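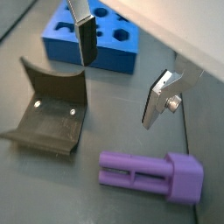

Clalura: a parts list for a blue shape-sorting block and its odd companions

Hi, and welcome to the folder! Clalura is my running data card for a block with holes in it, and for the bits and pieces that share its table and bin. I started it in May because I kept losing track of which shape went where, and by October 2018 it had grown into something other people wanted a copy of. So I cleaned it up (a little) and put it here.

What's in it

There are 502 entries. Each one is a short note on where the block and the other parts were sitting, which openings were facing up, and whether anything was in the way. Of those, 142 are what I call "crowded" entries, meaning the block had at least one other part close by. Those are the ones I reread most, and they're also the ones with the most crossed-out words, sorry!

The block

It's bright royal blue, a thick rectangle with a flat top and a plain front face. All the fun is on top. I write the openings down by shape name, in lowercase, with no abbreviations:

star (five points)
arch
hexagon
round
flower (round with a scalloped outline, I went back and forth on this name for ages)
three-circle cluster
small oval pair

If you're adding entries, please stick with those names. I had "daisy," "gear" and "flower" all going at once for the same kind of hole, and fixing it ate a whole evening.

Arch is the other one people argue with me about. Ketsara Yensuk calls it the bridge, and she has a point, it does look like one with a notch underneath. I kept arch. You can search for either word, her older notes still say bridge and I haven't changed them.

The black bracket

It's an L: an upright plate with a flat base. The top edge of the upright dips in a soft curve and comes up into short points at the corners, so I use "points up" when it's standing on its base and "other" for every other way it can land. Not very scientific, but it's quick to type. When it stands in front of the block I write "front," then left, center or right, going by the middle of the block.

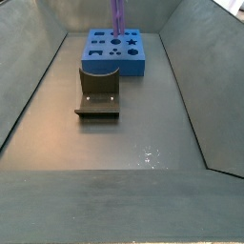 How to read an entry

Every line has the surface first (table or bin), then the block, then everything else in whatever order I noticed it. Left and right are always from where I'm standing, facing the block's front. If an opening was hidden, I write "blocked" and leave it there, no guessing.

Known problems

Color words wander. Gray, gray-green and bluish-gray all turn up for surfaces, depending on the light and probably on how much coffee I'd had.

Version 2 used Festwood's old spelling list, so a few entries still say "hex hole" where they should say hexagon. Version 3 fixes most of them.

Using it

Take what you like. If you copy the shape names into something of your own, a mention of Clalura would make my day. Corrections go in the file called Mallet, one per line, newest at the bottom.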